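Relatório de progresso n.º 3
Projeto Bikari: levantamento e redução de perdas de água na rede de distribuição
Destinatário: Fundo Edisix, unidade de acompanhamento
Período coberto: janeiro a abril
Responsável técnica: Elli Tuominen

1. Situação geral

O projeto encontra-se na segunda das três fases previstas no contrato de financiamento. A setorização da zona baixa ficou concluída em março. A da zona alta está atrasada em relação ao cronograma aprovado, pelos motivos indicados no ponto 4. Não há alterações ao orçamento global nem pedido de prorrogação nesta data.

2. Trabalhos executados

O cadastro da rede foi revisto em campo e transferido para a base de dados geográfica. A base contém agora 2646 ramais, todos com indicação de material, diâmetro nominal e setor. O ano de instalação só está preenchido quando existe documento de obra ou fatura; nos restantes casos o campo foi deixado em branco e não se fez estimativa.

Foram delimitadas 23 zonas de medição e controlo. Em cada zona fechou-se a fronteira por manobra de válvulas, seguida de ensaio de pressão nula durante a noite. Em duas zonas o ensaio falhou à primeira tentativa por haver ligações não cadastradas à conduta antiga da Rua do Poço. As ligações foram tamponadas e o ensaio repetido com resultado conforme.

Os caudalímetros eletromagnéticos foram fornecidos pela Tarix e instalados em câmaras novas ou reabilitadas. A transmissão de dados faz-se a cada 15 minutos. A calibração foi verificada por comparação com um medidor ultrassónico portátil, em regime noturno e em ponta matinal, e os desvios ficaram dentro da tolerância do caderno de encargos.
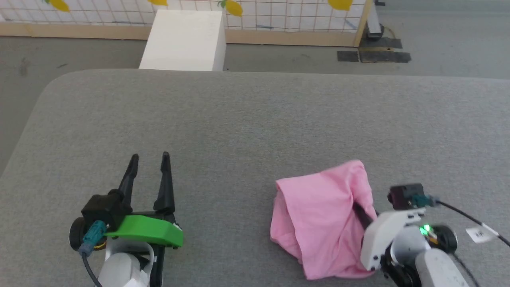 Por que razão se utiliza o caudal mínimo noturno como indicador principal?
Entre as 2h00 e as 4h00 o consumo legítimo é baixo e pouco variável, pelo que a maior parte do caudal medido à entrada da zona corresponde a fugas. O indicador é corrigido pelo consumo noturno dos grandes clientes, lido por telemetria.

3. Resultados preliminares

Os dados de caudal da zona baixa permitem ordenar os setores por prioridade de intervenção. O setor B4 apresenta o caudal mínimo noturno mais elevado por quilómetro de conduta, seguido do B7. Ambos têm rede em fibrocimento e pressão de serviço superior à necessária para a cota dos edifícios existentes.

A campanha de deteção acústica com correlador identificou 50 fugas, das quais 26 foram reparadas até ao fecho deste relatório. As restantes estão em ordem de trabalho. A maioria das ocorrências situa-se em ramais e tomadas em carga e não na conduta principal, o que altera o peso relativo das rubricas de reparação sem afetar o total.

No setor B4 foi colocada uma válvula redutora de pressão com modulação horária. O período de observação é ainda curto para quantificar o efeito. O valor será apresentado no relatório seguinte, com a série completa e a correção sazonal.

4. Desvios e riscos

a) Câmaras da zona alta. A licença de ocupação da via municipal foi emitida com cinco semanas de atraso. A empreitada retomou em abril e decorre com duas frentes.

b) Software de balanço hídrico. A ligação entre o módulo Myung e o sistema de faturação produz duplicados quando um contador é substituído a meio do ciclo de leitura. Enquanto a correção não for entregue, os duplicados são eliminados manualmente antes do fecho mensal. Risco médio, sem impacto financeiro.

c) Válvulas de fronteira. Parte das válvulas existentes não veda por completo. Foi incluída no plano a substituição das que se encontram em fronteiras com diferença de pressão elevada. A despesa cabe na rubrica de contingência.

d) Recursos humanos. A equipa de deteção perdeu um técnico em fevereiro. O lugar foi preenchido por mobilidade interna, com formação no correlador concluída.

5. Trabalhos previstos para o próximo período

Conclusão das câmaras da zona alta e ensaio de estanquidade das respetivas fronteiras. Reparação das fugas pendentes da zona baixa. Primeira campanha acústica na zona alta, a iniciar pelos setores com condutas em ferro fundido. Entrega do balanço hídrico do semestre no formato acordado com o Fundo.

6. Execução financeira

A despesa validada consta do mapa anexo A. A rubrica de equipamento está executada conforme previsto. A rubrica de construção civil está abaixo do previsto em consequência do atraso descrito em 4 a). As faturas da Tarix relativas ao segundo lote aguardam auto de receção e serão incluídas no pedido de pagamento seguinte.

Anexos: A, mapa de despesa; B, planta das zonas de medição; C, registos dos ensaios de pressão nula.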